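Shop Tips: Getting a Small Arm to Open Cabinet and Fridge Doors

Notes from the build so far. Shared workshop, bench at the back, most of this learned on evenings and one very long Friday. Skip to whatever you need.

Before you bolt anything down

Measure the door first. Width, height of the edge you plan to grab, how far it swings, what it hits when it swings. Write it on tape and stick the tape on the bench. We measured ours three times because the tape kept getting thrown out.

Open the door by hand, slowly, one finger. Feel where it fights you. Seal doors fight at the very start and then go soft. Magnet catches are the same but shorter. Old hinges fight in the middle. The arm will feel all of that too and it has less sense than your finger.

Luggage scale hooked on the edge gives you a pull number. Cheap, good enough. Pull straight out, not sideways. Do it a few times and take the worst one.

Base plate: thick ply, bigger than you think. Ours was on a nice neat square of scrap and the whole thing walked toward the door on the first real pull. Now it's on a Stovenley bench clamp pair, one on each back corner, and a rubber mat under. Hasn't moved.

Check the bench itself. If the bench rocks the arm is off by that much and you will spend an hour blaming the code.

Where to stand the arm

Hinge side is wrong. Seems obvious written down. Stand it past the opening edge, a bit back, so the door swings away from the arm's elbow and not into it.

Leave room for the elbow to come back. The reach forward is easy to plan, it's the coming back that hits the wall.

Walk the path with motors off. Most arms this size will let you move them around by hand with power cut (hold it up first!! it drops). Put the tip at the door edge, then drag it through the whole arc you want. If you can't get there by hand the motors can't either.

Mark the base position with a paint pen. All four corners. Somebody will borrow the bench.

Fingertips

Fat fingertips don't go in thin gaps. We lost two weeks to this.

Printed tips are fine to start. Print them flat on their side so the layers don't split when you pry. Ours split twice, both times printed standing up.

Taper the last bit. A long shallow wedge slides in better than a short steep one. Knock the sharp corner off with a file or it will scratch the paint.

Rubber on the inside faces, bare on the nose. Rubber on the nose grabs the door edge before you're in and the tip skates off. Bicycle inner tube and contact glue is what we use. Rough both sides up with sandpaper, let the glue go tacky, then press.

Shelf liner also works for a day or so. Then it rolls up.

Spare tips in a labeled jar. Label says TIPS. Make more than one pair while the printer's warm.

Screws into printed plastic: use the brass heat inserts. Self tappers strip after the third swap.

Cables

Cable takes the longest and looks like the least work. Do it properly once.

Every joint needs slack, so bend each one to its full limit both ways before you tie anything. The wrist is the bad one. Leave a loop there, a proper loop, standing clear of the housing. Tied tight to the wrist it will pull the plug half out and you get a fault that comes and goes, which is the worst kind.

Velcro straps until you are sure. Zip ties after. Cut the zip tie tails flush with nail clippers, a cut tail will open your knuckle.

Anything loose that isn't part of the arm, keep it off the swing path. Charger leads, lamp cords, the extension lead for the vacuum. A door edge will catch a thin cord and drag whatever's on the end of it.

Label both ends of every cable. Masking tape flag, marker. Both ends. Both.

Extension strips go on the wall and not on the floor. Sawdust.

Power and stopping it

Stop button first, before the arm ever moves under power. Big one, within reach of where you actually stand, not where the laptop is.

Test the stop with the arm moving, slow, near nothing. Then test it again the next day. We found a stop that worked fine except a wire had only been pushed in and not screwed.

Use the supply the arm asks for. We tried a Skuvness bench supply that looked like plenty on paper and it sagged whenever two joints lifted together. Arm would twitch and give up. Different supply, no twitch.

Fuse it. Fuses are pennies.

Keep fingers out of the gap between gripper and door. Pinch point and then some. Pull the plug if you need to get in there with a screwdriver.

Safety glasses when prying. Printed tips go off like a popcorn kernel if they snap.

Teaching the move

Break it in pieces. Approach, touch, push in, pull, follow the arc, let go. Save each one by itself. When something goes wrong you only redo the one piece.

Approach slow for the last inch or two. Fast before that if you want.

Come in along the line of the gap. Coming in at an angle, the tip hits the face of the door and shoves it shut harder.

Limit the force before you limit the speed. Low force and it stalls. Stall is fine. A stall leaves no dent.

First pull should be short. Just enough to break the seal, stop, look. Then the rest.

Follow the arc, don't pull in a straight line. The edge of the door moves on a circle around the hinge and if the gripper goes straight it slides off or twists the wrist. String trick: tie one end at the hinge, pencil on the other at the door edge, draw the circle on cardboard on the floor. Then you can see it.

Write down the joint numbers for each saved point on paper. Yes paper. We had a whole folder on the laptop called Hartley (long story, name of the shelf it sits on) and it got wiped with an update. 141 saved points in there. Paper notebook lives with the arm now.

Painted and shiny doors

Blue painter's tape on the door edge while you're testing. Peel it each night, it bakes on if you leave it.

Smooth doors throw glare. If you're using a camera to find the edge, put the lamp off to one side and bounce it off the wall. Straight on you get a bright smear where the edge ought to be. Matte tape strip along the edge helps a lot too.

Wipe the edge down with dish soap and water, dry it. Kitchen doors carry a film of grease you can't see and the rubber slips on it.

Ding already? Fill, sand, touch up pen. Do not try to pop it from behind.
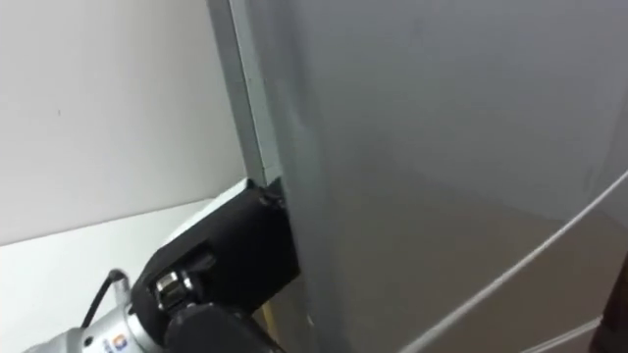

Next thing is how deep the tip goes. Too shallow and it pops out as soon as the pull starts. Too deep and it's squashing the seal, and you can't get it back out without yanking. On our doors a shallow bite plus a little sideways pressure against the door edge does it. Yours will be different, so creep up on it. Small steps, write down each one.

If it keeps popping out, check in this order:

Tip worn round? Swap it.
Base moved? Look at the paint pen marks.
Door not closed all the way at the start? Happens more than you'd think. Close it by hand and press.
Gripper screws loose? Ours back out after a long session. Blue thread lock, tiny drop.
Rubber peeling at the front? Trim it back with a craft knife.

If it goes in but the door won't come, stop pulling harder. Seal suction. Wait a minute after the last closing and try again, fridge type doors hold tight right after you shut them. Talc on the seal helps, a pinch, wiped along with a dry rag.

If the wrist twists and the rest looks fine, the pull point is too far from where your saved arc thinks it is. Redo the follow piece only, leave teh rest alone.

Running it over and over

Do a run of ten before you believe anything. One good pull means nothing. We had a great one in front of the whole shop and then missed the next four.

Then a longer run. We did 200 over a weekend in October, in batches, with somebody sitting there the whole time. Tally marks on the whiteboard, one column good, one column bad, one column "weird". The weird column is the useful one.

Let the motors rest between batches. Hand near the housing, if you don't want to leave it there, it's too hot.

Vacuum the joints. Brush attachment, low. Never blow them out with the compressor, it drives the dust in.

Hinges get a drop of oil before a long run. The squeak is funny for the first hour.

Parts we'd buy again, parts we wouldn't

Again: the clamps. The heat inserts. A Prudetti ball end hex set, the long ones, you can get at the wrist screws without taking the gripper off. Spare plugs for the wrist cable. Head lamp.

Wouldnt: the stick-on cable clips, they let go in the cold. The fancy silicone fingertips, too soft to pry with. The rolling cart we first mounted it all on. Locking wheels don't lock.

End of the night

Park the arm folded and low. Never leave it reaching out over the bench, somebody walks into it with a sheet of plywood.
Power off at the wall.
Tape off the door.
Tips back in the jar.
Notebook closed and back on the hook, pen with it.
Sweep under the bench, screws roll back there.

Still to sort out: closing the door again. Pushing it shut is easy, getting it shut gently is not. Trying a foam pad on the side of the gripper next. Will add to this page if it works.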